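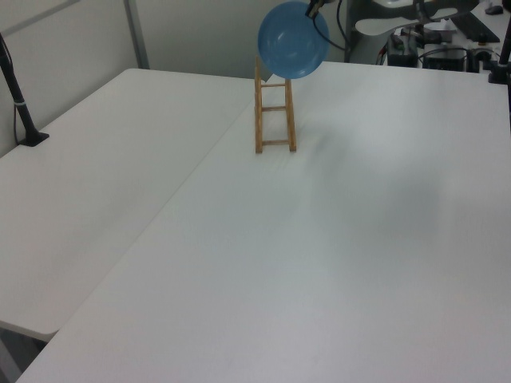 Shop Projects > Robot Arms and Automation

Print this thread | E-mail this thread to a friend

Search the boards: enter keyword or part number

Plate handling with the parallel gripper, round two

flastovholm
Hi all, and thank you again to everyone who answered my December post about the wobbly base. That part is sorted and I owe several of you a coffee. I'm now on to the job I built the arm for in the first place, picking up a plate by its rim and setting it in a rack, and for practice I've been using a blue plate and a little wooden ladder with three rungs. The ladder stands in for the rack until I make up my mind what sort of rack I want, which at my current pace could be a while!

My trouble is the grip. The fingers take hold at the upper right of the rim, and from there the plate likes to swing a bit when the arm slows down. I've dropped the speed to 30 percent in my program and it's better, but I'd love to get back some of that time. Has anyone here moved plates or bowls or anything round and smooth? What did you put on your fingertips?

mara_k
Oh, I like this one. I did saucers all last winter, so here is what I learned, for whatever it's worth to you. Forget about squeezing harder. I went up and up on the force and all I got was a plate that popped out sideways like a watermelon seed. What helped was a softer pad with more area, and moving my grip point so that more of the weight hung straight down under the fingers. If you grab off to one side, you've made yourself a pendulum, and then you spend your evenings tuning it.

Also, how is your cable tied? Mine used to tug at the wrist every time it turned, and I blamed the grip for weeks.

Dong
I'm going to disagree with Mara a little, in a friendly way. A side grip is fine, and if the plate has to end up standing on edge in a rack you may not have much choice. I'd look at acceleration before I touched the pads. 30 percent speed with a hard stop at the end still jerks. Keep the speed, stretch out the ramp, and watch what the plate does over 10 runs before you change anything else. I know that sounds slow, but changing two things at a time cost me most of a summer.

flastovholm
Thank you both. Mara, the cable comes up off the gripper and curves around behind the plate, and I had never thought of it as something that pulls. I'll add a second tie farther up and leave some slack. Dong, I'm ashamed to say the ramp is still whatever the software came with.

Romatex
Coming at this from the sewing side of our shared shop, so take it with a grain of salt. We line our clamps with scraps of rubberized shelf liner, stuck down with double-sided tape. It costs next to nothing and peels off when it gets grubby. I'd try that before ordering proper pads.

mara_k
Shelf liner is good stuff, but Dong, I still say the grip point comes first! A long ramp hides the swing, it doesn't cure it, and then you put something heavier in there and you're back where you started.

Dong
We'll have to agree to differ on that. He isn't moving anything heavier.

flastovholm
Ramp first, then the liner, then the grip point, in that order and one at a time. I'll post my numbers in this same thread.

Reader comments (3)

Hildegard Wiegand: I don't own a robot, but my grandson does and I sent him the part about the cable. He says to tell you thanks.

nightshift_pete: What's the rack going to look like? Slots or pegs? I'd go with slots, with a good wide lead-in at the top.

Dong: Pegs, Pete. Much easier to move when you get the spacing wrong.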